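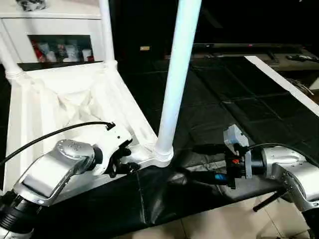 *Fig. 1. White frame with one leg upright.*

## Section 4: Your First Batter and Your First Griddle Day

Welcome back! By now your Drumby griddle should be on its counter, plugged in, with the drip tray pushed all the way home. If it's still in the box, go back to Section 3 and take your time, we'll wait. This part of the guide takes you from a bowl of rice and lentils to the first crisp dosa you'd be happy to hand to a paying customer, and it's written for small counters and snack stalls where one person is often cooking, plating and taking the money all at once.

### 4.1 The evening before

1. Rinse the rice and the split lentils in separate bowls until the water stops looking cloudy.
2. Cover both with plenty of cold water and leave them to soak for 4 hours. Add a pinch of fenugreek seed to the lentils if you like a browner dosa (we do).
3. Drain the lentils and grind them first, adding cold water a splash at a time, until they're fluffy and smooth between your fingers.
4. Grind the rice. A little grit is welcome here.
5. Mix the two together with your clean hand, cover the tub loosely, and leave it somewhere warm overnight.

> **Note:** Leave a good third of the tub empty. Batter climbs, and Samran Saithong, who wrote most of our recipe cards, once lost an entire kitchen drawer of tea towels to a tub filled to the brim.

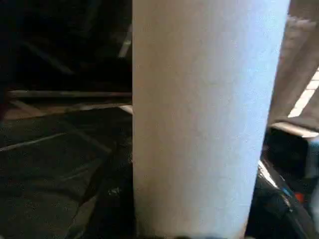 *Fig. 2. White cylinder, close up.*

### 4.2 Seasoning the plate

You only need to do this once, before the very first cook, and then again if somebody has been at the plate with a scouring pad.

1. Wipe the cold plate with a damp cloth and dry it well.
2. Turn the dial to 392 °F and wait for the green lamp.
3. Cut an onion in half, stick a fork in the round side, dip the flat side in oil and rub it over the whole plate, corners too.
4. Let the plate smoke gently for a few minutes with the fan on, switch off, and allow it to cool completely.
5. Repeat steps 2 to 4 twice more. It's a dull hour, so put the radio on.

> **Caution:** The plate and the metal rim stay hot long after the lamp goes out. Keep sleeves, paper menus and small helpers well back.

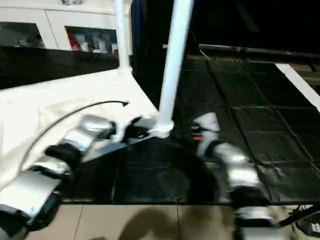 *Fig. 3. White pole and black mat tiles.*

### 4.3 Pouring and spreading

1. Stir salt into the batter you plan to use today, and only that much. The rest goes back in the refrigerator.
2. Thin it with water until it runs off the ladle in a ribbon. A 600 ml jug fits nicely on the side shelf and saves you walking to the sink.
3. Flick a few drops of water on the plate. They should skip and vanish. Wipe the plate with a folded cloth.
4. Pour one ladleful in the middle and, straight away, spiral outward with the flat bottom of the ladle, pressing hardly at all.
5. Drizzle oil or ghee around the rim and leave it alone.
6. When the edge lifts by itself, add your potato filling, fold, and serve.

Your first one will probably tear. Eat it standing up with a bit of chutney and pour the next!
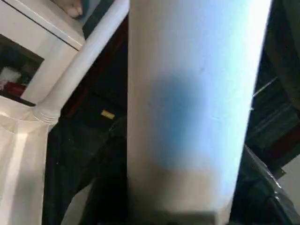
Browning is easier to judge once you've settled on one lamp over the griddle and stuck with it. Ursina Hämmerli in our test kitchen likes a plain warm bulb hung well clear of the steam, and after years of arguing with her I've come around. Cool light makes pale things hard to read. The white cylinder in the photo goes bluish to the right and beige-gray toward the bottom, and a dosa can fool you in the same way, looking raw on one side and toasted on the other when it's evenly cooked. If you can't change the bulb, lift an edge with the spatula and go by the underside.

### 4.4 If something isn't right

- **Batter drags and clumps:** plate too hot. Sprinkle with water, wipe, try again.
- **Dosa sticks:** season once more with the onion.
- **Sour smell, pink or gray spots:** throw the batter out and scald the tub.
- **Green lamp never comes on:** switch off, unplug, and ask for spare part 3085 (thermostat lead) when you contact your dealer.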